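4.2 What we learned about fuse cutouts on the rural feeders

I'll admit I went into this part of the study expecting the fuse links to be the weak spot. We had 300 cutouts on the Sampaio feeder, all on wooden poles, and the line crews kept telling us the links were blowing for no good reason. So Beatriz Arruda and I spent most of April pulling the old records and matching each outage to a pole number (slow work, and some of the handwriting was awful).

Most of the trouble sat in the hinge contacts. On 100 of the units we took down, the lower contact had gone dull and pitted, and a pitted contact runs warm under quite ordinary load. The link then ages from heat it was never meant to see. We kept the Fulto units apart from the Bruvska ones for the whole test, and I'm glad we did, as the two makers use different spring pressure.
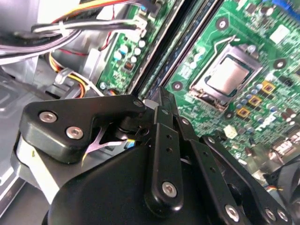

Figure 3. Work inside an open desktop computer case.

Once we had the contacts sorted by maker, we ran each group at rated current for 10 hours and logged the temperature at the hinge. The Bruvska contacts settled early and stayed put. The Fulto ones kept creeping up – slowly, but enough to bother me – until we cleaned them and reset the springs.

We went back through the full list of 1,040 outages with that in mind. Plenty of entries marked "cause unknown" were on poles with the older Fulto hinge. I wouldn't call it proof, and the Fuveck feeder still has to be checked the same way before we say anything about replacement schedules.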